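Bench notebook, packing line corner
December, morning and on into the afternoon

I said I would write up the state of the belt table before the break, so here goes, and forgive me if it rambles, as I have had a good deal of coffee and the heater has only just caught up with the room. The job is the small packing line for Zaki: cups and trays first, then boxed goods. Before anything else I wanted a clean belt and a bare strip of table on either side of it, with the pink tray in its place behind the rear rail.

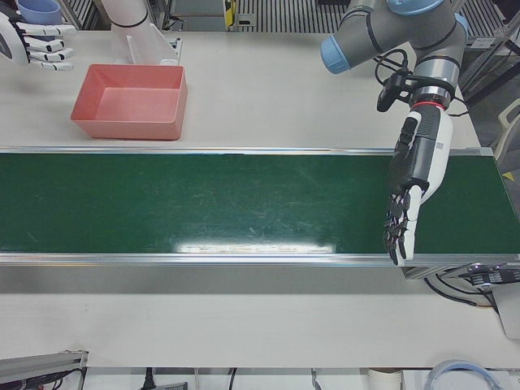
Entry by: the bench lead, Fisesach workshop

The belt wiped down nicely. There are pale scratches in the green that no amount of cloth will shift, and I have decided to stop fretting over them -- they are only on the surface, and a cup stands on them perfectly well. What does bother me is the glare from the overhead lights. It lies right along the belt and makes it hard to judge by eye whether a thing is sitting straight. I tried looking from the far side and it was no better. A matte shade over the lights would help, and Jillex has a cheap one in the catalog, so I have put it on the list for next month.

Now, the other side of the rail. I have been meaning to tidy it for ages and I will confess it is still a proper nest over there. Red and black wires across the white top, a pendant lying flat, a black cable coiled up near the edge, and small things set down wherever there was room.
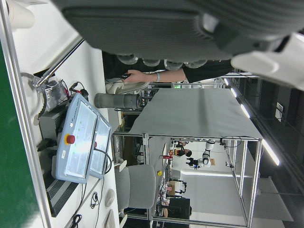

the bench lead

My plan is to give each cable its own hook under the table and to keep a shallow bin for the little stuff. I cut 3 hooks from scrap before lunch and they hold well enough. We will want more. Please, if you borrow that corner, put the earphone cable in a drawer and leave the stop button where a hand can get to it!

After lunch, cups. The light-blue ones from Nemia have a slightly flared rim, so they are easy to pick up but want a bit of care in setting down. I ran the belt at 40 on the dial, then at 60, and much prefer the slower setting. For placing by hand I like the cup close to the far rail, with the tray in front on the near side.
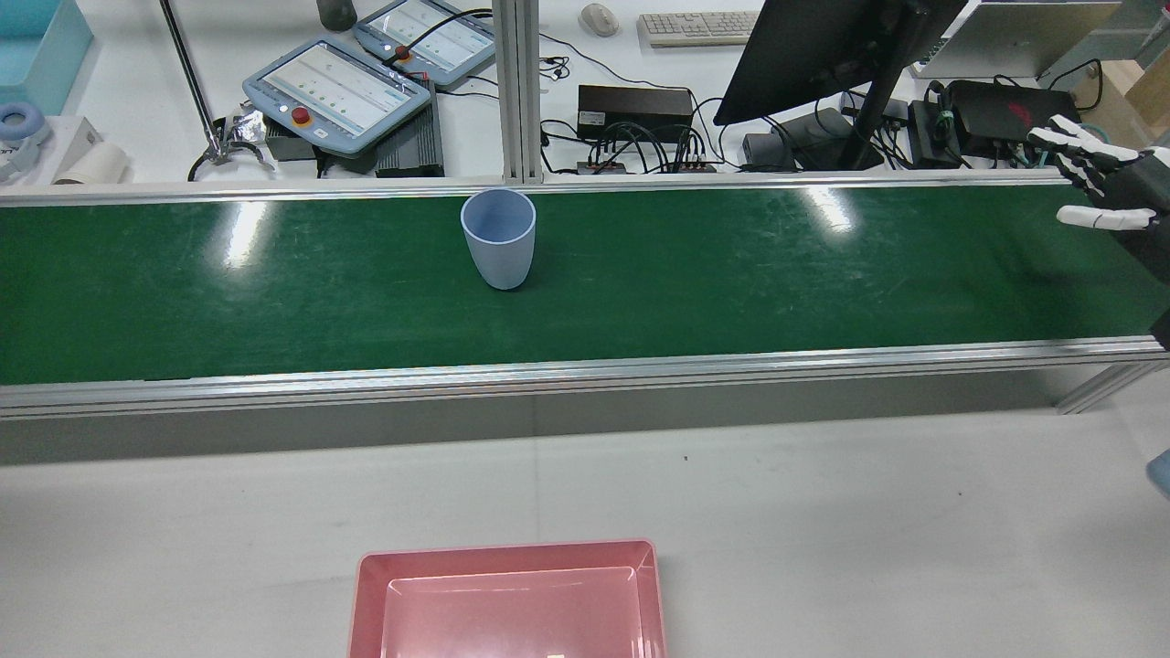

Cup upright near the far rail, pink tray on the near side of the belt.

Boxes are another matter. They are wider, they are dark, and they like to settle at an angle, so I would sooner set up a guide strip than spend the afternoon nudging them square. I used what we had on the shelf, one large and one small, and the large one takes up a lot of room.

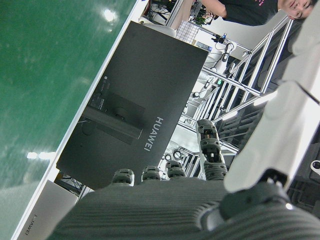

Large dark HUAWEI box lying at an angle, smaller silver-white one beside it.

Zaki's order is 3000 pieces all told, and I would like the guide strip settled well before the first carton arrives. Still to do: hooks, bin, light shade, felt for the tray bottoms. The cloths are in the sink, and I will wring them out before I go.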